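Stadthorpe Tenant Help Forum
Storage and Common Areas

Removal of items left in a shared storage room

Posted by Idalina Aguiar

I represent the residents of a 14-unit building managed by Drallano. In February, each household received a letter stating that any item left in the shared storage room without a name tag would be removed, and that a fee of 190 dollars would be charged. My lease does not mention the storage room. May the manager remove property on the strength of a letter alone? Several households keep bins and boxes there, and two of the tenants are away until summer.

Sakda Pongsiri

Please review the lease for a clause on "common areas" or "house rules." Many leases allow the manager to issue rules for shared rooms, provided that written notice is given. A rule of this kind and a fee are separate matters. A fee that does not appear in the lease should be disputed in writing, with a request for the clause on which it is based.

The tenants who are away should be contacted now. They may authorize a neighbor by signed letter to tag their property. A plain gray bin is easily mistaken for building property and should carry a tag on the outside.

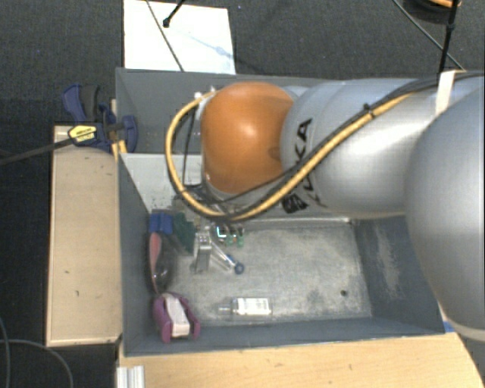
Steps to take before the deadline

1. Tag each item with the name, unit number, and telephone number of the owner.
2. Prepare a dated list of the contents and send a copy to the manager.
3. Request written confirmation that tagged items will remain in place.
4. Keep all letters and receipts. If the claim concerns property worth less than 3000 dollars, ask the local court clerk whether the small claims procedure applies.

Toshiko Honda

Our building had the same letter. We tagged everything and heard no more of it.

Ignacio Aguirre

I concur with the first reply, with one addition. Local rules on abandoned property may require the manager to hold items for a set period before disposal. The city housing office can state the period that applies to your address.

Last edited 2020-04-12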